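Speaker notes: "Asking Again: Instruction Changes During Tabletop Placement"
Prepared for the Clivcombe methods session, Jun 3, 2022
Speaker: Maarja Vasiliauskas, for the Grikirel project

Opening

Good afternoon, and thank you to the Clivcombe organizers for the invitation. I speak today on behalf of a team of four: Kornél Dobos, Levente Gál, Kristóf Kerekes and myself. The policy is the work of Dr. Dobos and Mr. Gál. Mr. Kerekes designed the trials. Any errors in the presentation are mine.

[Wait for the title slide to clear.]

The question

A placement task is usually given as one sentence, and that sentence is fixed before the arm moves. In a home or a workshop, people do not speak that way. They change their minds while the object is already in the air. Our question was narrow: if the target changes after the grasp, can the policy take up the new target without releasing the object or returning to its start position?

Method

We kept the task deliberately plain. There is a soft toy fruit and there are two plates, one red and one green. The operator gives a first instruction that names a plate. In half of the trials a second instruction, naming the other plate, is given during the carry. The policy receives the wrist view and the current sentence. It has no overhead view and no map of the table.

The wrist view matters for what follows. Once the fruit is held, the gripper and the fruit take up much of the picture, and a plate may be only partly in sight. The policy must act on what remains visible.
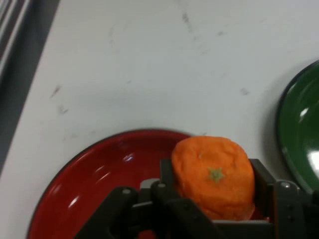 Our baseline reads the sentence once, at the start, and holds it for the full trial. The proposed method reads it again at every control step and keeps a short memory of where each plate was last seen. The two systems share the same training demonstrations, and the only differences are the repeated reading and the memory. Dr. Dobos will take questions on the memory design, which was first tried on our older Nekosau arm and later rewritten.

[Pause. Next slide: results table.]

Results

On the trials with a changed instruction, the proposed method placed the fruit on the newly named plate in 86 percent of cases. The baseline reached 20 percent. Please note that the baseline was not built to hear a second sentence; its successes come from trials in which it drifted to the other plate on its own. I would ask the audience not to read that figure as skill.

On trials with a single instruction, we found no meaningful difference between the systems.

Limits

The failures are mostly late ones. When the second sentence arrives as the fingers begin to open, the policy often completes the first placement — and we do not yet have a remedy. Glare on the plates was raised by Béla Antal in his review of the draft. We have not tested it separately and make no claim about it.

[If time is short, skip to the next section.]

Next steps

A second round of trials is planned for September in the Erdős laboratory, with more than one object on the table. Trial sheets can be requested from Mr. Kerekes after the session.

[Leave the contact slide up during questions.]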